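Hatska gripper kit evaluation
Interim report to the Varnow equipment fund
Prepared by Brisa Zepeda, 2019-11-21

1. Purpose of the grant

The fund paid for one Hatska kit on trial and for the staff time needed to test it. The kit consists of a two-fingered gripper with its mount and wrist camera, a software package and a year of support from the supplier, Staltov. We were asked to say whether it should be bought for the other arms at the Mendoza site. This report covers the work up to the end of October. The final recommendation will follow when the wear test is finished.

2. Work completed

Fitting took longer than planned. The adapter plate supplied with the kit had the wrong hole pattern for our arm and Staltov sent a replacement after 15 days. Pankaj Pathak fitted it, set the payload values and repeated the force calibration. The software installed without trouble, though the manual describes an older version of the menus and should be corrected.

Lorena Echeverría then ran the pick-and-place series. The items were household ones of the kind our clients ask for: food packaging, small dishes, light plastic containers and boards. A pick was counted as good if the item was lifted, carried to its target and released without being dropped or crushed. Of 214 attempts, 39 failed. We sorted the failures by cause:

Grip slipped during the lift: 18
Item crushed or bent: 7
Wrong position given by the wrist camera: 10
Controller stopped on a force limit: 4

Slips were mostly on thin rims, where the standard fingertips have little to hold. Emiliano Beltrán has asked Staltov for the softer tips listed in their catalogue. They are not part of the kit and would be an extra cost.

3. Camera and software

The wrist camera is adequate for finding an item on a plain surface. It is weaker on pale items against a pale background, and most of the position errors came from that combination. Exposure can be fixed by hand, but the setting is lost each time the controller restarts. Staltov has accepted this as a fault and says it will be corrected in the next release – no date has been given.

The fingers fill a good part of the lower view. For most picks this does no harm, as the target is located before the final approach. For work close to the rim of a bin it means the last part of the move is made without a clear view of what lies under the fingertips.

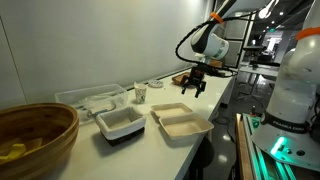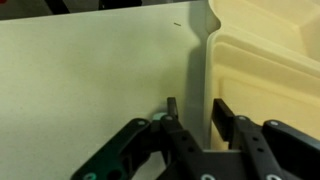 Counter layout with the gripper over the work surface, and the wrist camera view beside a yellow bin.

Cable routing remains open. The kit comes with a coiled cable that is long enough for full reach but can swing when the arm changes direction quickly. Pankaj has reduced the wrist speed for now, which lengthens each cycle. Clips along the forearm would be a better answer, and we have asked the supplier to quote for a set.

4. Costs

Spending is within the budget. The delay over the adapter plate cost us staff time but no extra purchase. We ask to move the unspent travel money to the softer fingertips and the cable clips. Emiliano Arriaga holds the detailed figures and can send them on request.

5. Next steps

The wear test will use the same items and the same counter. We will repeat the rim picks with the new tips when they arrive, and run the camera trials again under fixed lighting. The loan agreement with Staltov allows us to keep the kit until the final report is accepted. If the fund wants a second arm included in the wear test, we need to know before the test starts, as the supplier would have to lend another adapter plate.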